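Bin Picking in a Shared Workshop: the Gallery Page 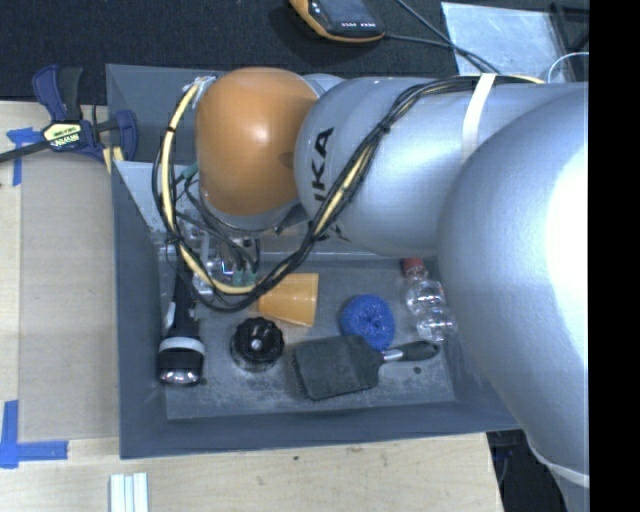 Rosário Barreto

A secondhand arm, a gray bin, and a selection of household goods that would embarrass a yard sale. The cable bundle has its own opinions about where the arm should go, and we have learned to consult it first. The loop rides low over the bin floor, so every pick near the left side gets planned around it.

Zeyu Lu and I have been building this in the back corner of the Flarkport workshop since August. The project is called Ugwu. The name was picked late at night and then painted on a toolbox, at which point it became official. The goal is modest: the arm looks into a bin of mixed junk, chooses something, picks it up, and puts it down somewhere else without a human saying a bad word. We have managed all of those separately.

People at the shop keep asking for pictures, usually while standing in front of the real thing. So I started a gallery. There is one photo up so far, and the captions have already gotten out of hand. I've sorted them by subject. Zeyu would like it known that he proposed a single line.

The cables

Black ones, one fat yellowish one, and a lot of black ties. A white strap holds the bundle against the silver link. I own the strap and would eventually like it back.

The first routing was tidy and far too short. The wrist turned, the bundle went tight as a guitar string, and the controller threw an error we had to look up. The second routing had so much slack that it went fishing in the bin on its own. What we have now is the third. It's ugly and it lets the wrist move, and I've stopped taking criticism on it from people who haven't cut a tie off at midnight with nail clippers.

The gripper

It's in there, behind the wires. Silver brackets, a few dark parts, and a pair of teal connectors that are the only pretty thing on the whole machine. We rebuilt the bracket twice, the second time because I drilled the first one from the wrong side.

The control board is a Wuvari, bought used, with a manual for a different Wuvari. Page 40 is the same in both, and page 40 is the warranty.

The flashlight

Far left, black, mostly handle. Our hardest regular. The slim part is easy to close on, but the head is heavy, so it swings like a pendulum the moment it leaves the floor. Zeyu spent two evenings teaching the software to grab closer to the head. It now does this beautifully with everything, including things that have no head.

The little jar

Black scalloped lid, clear-ish around the bottom. Good grip on those ridges if you come straight down. If you come in at an angle it scoots off across the floor like a hockey puck, and you get to watch an expensive arm chase it.

The orange cup

Lying on its side, as usual. The rule we wrote says to pick it by the rim. The arm read the rule and prefers to push the cup into a corner and think.

The blue scrubber

Everybody's favorite, on account of it can't be dropped wrong. Curly, bright, forgiving. When visitors come by we put the scrubber on top and act casual. Our record is 204 picks in one sitting, and I'm not going to say how many of those were the scrubber.

The brush

Dark bristles, dark head, gray floor. To the vision code this is a rumor. Having it overlap the blue scrubber is worse, since the code then reports one large object with a handle and a great deal of confidence.

The bottle

Clear plastic with a red cap, hard up against the right wall. The depth sensor doesn't believe in clear plastic. It does believe in the cap, so for a while the arm went after the cap alone and seemed hurt when the rest of the bottle came along. We considered painting the bottle. Zeyu called that cheating, and then asked what color I had in mind.

The clamp and the tape

An IRWIN bar clamp at the back left corner of the bin, label upside down. Before the clamp, the bin crept across the table over an afternoon and every pick landed a little more to one side. We rewrote the calibration routine — the whole thing, over a long weekend — before one of us thought to put a ruler against the bin. Blue tape marks the corners of the tan sheet next to it. Please don't peel it up, even if it looks finished with.

The floor of the bin

Scuffed and dusty toward the front. I have wiped it. It returns.

What we've spent

$390 on our side, not counting the arm, which came from a shop clearance at Clornix and was paid for mostly in favors. I still owe one of them a Saturday and a trailer.

More pictures go up when there's something new to show. Next on the list is a second bin, so the arm has somewhere to put things besides the first bin. If you have a clean one with tall sides, leave it by the bench with your name on it.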